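## 3. Release formats and listener recall

We looked at how self-released musicians split their catalog between free downloads and physical copies, and whether the format changed what listeners remembered a month later. The sample was 30 acts from Gustville and nearby towns, all of whom had put out at least one holiday single. Sales pages were copied by hand every Wednesday.

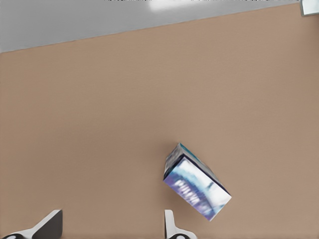 Seasonal singles made up most of the free downloads. Acts gave them away in December and moved them to paid stores by spring. Cover art was scored for plainness on a scale of 1 to 5, and the low end of that scale meant large areas of one muted color, much like the broad tan tabletop in Figure 1 with its wedge of pale gray. Prunell, a duo with 2 live albums, scored lowest and sold the most discs.

Figure 1. Tan tabletop and gray area beyond it.

Physical copies were mostly sold at shows. Vignesh Kurup coded the merchandise lists, and a second coder checked them against the store pages.

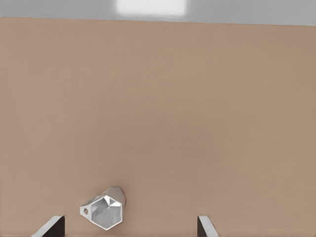
Did a free download reduce later sales of the same song? Sales held steady for most acts, and the few drops we found were in songs that had been free for more than one winter.

Re-recorded versions were harder to track. Rajan listed three mixes of one song under the same title, and Celenell removed the older mix when the new one came out. We counted each mix as a separate release if it had its own page.

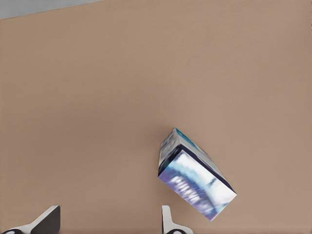 ### 3.1 Limits of the sample

Acts without a public store page were left out. Roughly 30 listeners answered the recall survey, too few to compare genres.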